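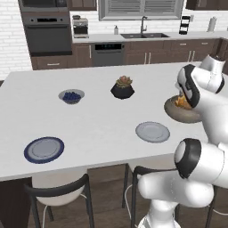

Ask the dancers of the Løken company where a phrase begins and they will tell you it begins in the breath, a moment before anyone moves. Hold on to that answer, as the whole of this chapter grows out of it!

Chapter 4: Weight and Breath in Group Dance

Put nine dancers on a bare stage and ask them to fall together, with no music and no count. It sounds impossible, and yet good ensembles do it every night. In Okora, a piece of about 50 minutes first shown in Udine, the group drops and rises 60 times without a single cue from the sound booth. Watch it twice if you can (once for the feet, once for the shoulders) and you will start to see the breath travel through the group, wonderful and a little eerie.

We begin with weight: how it is given, taken and shared between two bodies. Then we move on to breath and shared timing, and finish with the Jiven score, a way of writing down group movement that leaves the tempo open. Try the floor exercises before you read the notes on them.

Comments

Used this with my Friday class, they loved the falling exercise.

Is the Jiven score printed in full anywhere?

Reply: Yes, back of the book, after the glossary.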